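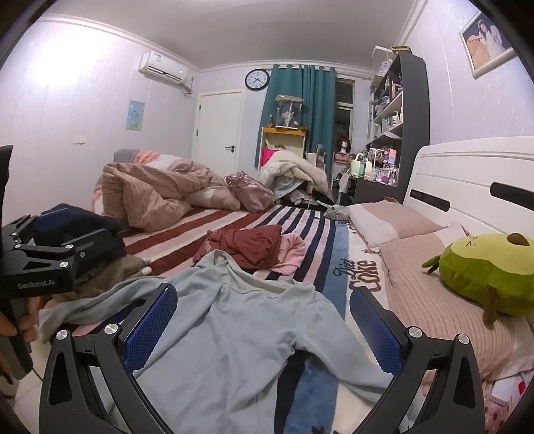

Joveck Field Collection Team

The laundry that teaches

Kanini Waweru has folded the same kind of shirt for most of the morning, and she would like it known that she does not fold shirts at home. "I hang things on a chair," she says. "The chair has never complained."

At Joveck she folds with a pair of hand-held grippers, black fingers with blue mesh pads, while the shirt lies on a striped rug in somebody's bedroom. Each go is recorded from the gripper's point of view and sent off to Grestia, a learning system that has so far seen 2,714 folds and formed, by all accounts, few opinions of its own.

The rooms are borrowed, and they come as they are. A bare studio would be tidier, but the team wants duvets in heaps, jumpers on the floor and, on a good day, an avocado with legs watching from the bed.

Of those folds, 1,117 have been kept. Akinyi Athumani, who checks the recordings, throws out any in which a sleeve escapes and the folder pretends not to notice. Creases she allows. "People have creases," she says.

A session is up to 50 shirts, with two breaks for the wrists. Squeezing a collar between two wide fingers is slow work - like eating peas with salad tongs - and beginners tend to drag the whole garment across the floor.

Trousers start in March. Waweru has asked to be moved to towels.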